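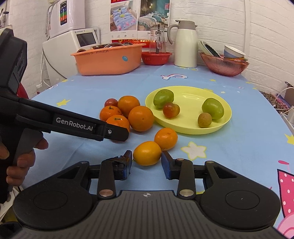 Demonstrating a task with hand-held grippers requires the operator to work more slowly and more deliberately than the same task would need with bare hands. The robot will later have only the positions of the two grippers and the opening of their jaws to learn from, and any movement made too quickly, or corrected halfway through, will be learned along with the rest. The fruit-sorting task used throughout this page is a suitable first exercise. The operator brings one gripper down with its fingers open on either side of a small citrus fruit, the two blue pads facing each other, and waits until both are level with the widest part of the fruit before closing. The second gripper is held ready beside the pile, its upper jaw pointing towards the oranges, and takes no part until the first has finished.

This guidance is issued to all operators working on the Kivlow household task set. It covers preparation of the table, the approach, the grasp, the transfer to the plate and the review of completed episodes. It should be read before the first session and kept to hand during it. Operators who have previously worked only with the remote arms should note that the hand-held method has its own habits of good practice, and that experience of one does not remove the need to train in the other.

Before you begin

Check that both grippers open and close fully under light pressure of the trigger. A gripper that sticks, clicks or returns slowly must be set aside and reported. Wipe the finger pads with a dry cloth. Do not use hand cream or cleaning spray shortly before handling them.

Confirm that the recording application shows both grippers as connected and that the left and right units have been assigned to the correct hands. An episode recorded with the hands reversed cannot be repaired afterwards.

Lay the cloth flat and smooth it towards the edges. Patterned cloths are permitted and are welcome in home settings, as the trained policy should not depend upon a plain background. Household items may remain at the back of the table provided that they do not block the path of either gripper.

Stand with both elbows clear of the body. The forearms should be able to reach every item without the shoulders turning. Operators who find themselves leaning should move the table and not the fruit.

Setting out the fruit

The starting layout should vary from one episode to the next. Some pieces may be piled, some may be placed alone, and some may already be on the plate. Include more than one size. Small or irregular fruit is harder to hold and should appear in every session, although it is sensible to leave it out of the first few practice attempts.

Do not arrange the fruit in rows. Place each piece by hand, let it settle, and accept the position in which it comes to rest. If a piece rolls from the table, return it and begin the layout again before recording starts.

The approach

1. Start each episode with both grippers held still above the near edge of the table, jaws half open.

2. Choose the piece to be moved before pressing record. Hesitation between two pieces is one of the most common reasons for rejecting an episode.

3. Move the gripper to a point directly above or in front of the chosen piece, then open the jaws to slightly more than its width.

4. Lower the gripper in a single movement. The pads should not touch the cloth. If they do, raise the gripper a little and continue – there is no need to stop the recording for a light contact.

5. Where the piece lies against others, approach along the side with the most space. Nudging a neighbouring piece is acceptable. Pushing the pile apart in order to make room is a separate task and should be recorded as such.

The grasp and lift

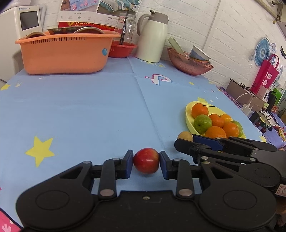 Closing pressure should be the least that will hold the piece securely. Most new operators squeeze too hard, and the effect is seen later when the robot bruises soft fruit or forces it out from between its fingers. An apple is a useful piece on which to practise, being firm and smooth. It should be held with one pad on each side and raised first to a position just clear of the table, where the operator pauses briefly before going any further. The pause gives the model a clear point at which the grasp is complete. During the pause the second gripper may be brought close, but its pads should not touch the fruit unless the task sheet calls for both hands.

If the piece turns or slips during the pause, lower it, open the jaws and take hold again. Episodes containing one such recovery are kept and are of real value in training. Those with more than one should be marked for review.

Transfer and release

Carry the piece to the plate in a low, even arc. It should pass above the rim of the plate and any fruit already resting there, with no greater height than is needed. Lower it until it touches the plate or the fruit beneath it, and only then open the jaws. Dropping a piece from above is not an acceptable release, even where it lands correctly.

As the plate fills, the choice of resting place becomes more difficult. Look for the gap before the lift. Withdraw the open jaws straight back along the line of approach, then return both grippers to the starting position and hold them still until the recording has stopped.

Length of sessions

A standard session consists of 20 episodes, followed by a break. No operator should record more than 70 episodes in one day. Tired hands produce jerky movement, and the difference is plain in the recorded paths well before the operator feels it. The full requirement for this task is 200 accepted episodes, which may be shared between operators.

Reviewing episodes

Play back each episode at normal speed before submitting it. Accept it if the chosen piece was grasped, moved and released as described, and if both grippers began and ended at rest. Reject it if tracking was lost at any point, if a hand touched the fruit directly, or if a person reached across the table. Add a short written note wherever the reason for rejection would not be obvious to the reviewer.

The first 3 episodes from every new operator are checked by Danjuma Shehu, who will return comments before further recording takes place. Questions concerning the task sheets should be addressed to Ifeanyi Iyamu. Faults with the grippers or their chargers are to be entered in the Flomico log under the number of the unit, with the time at which the fault was noticed.

The companion page on remote control of the arms covers the same task from a seated position and uses the same rules for acceptance.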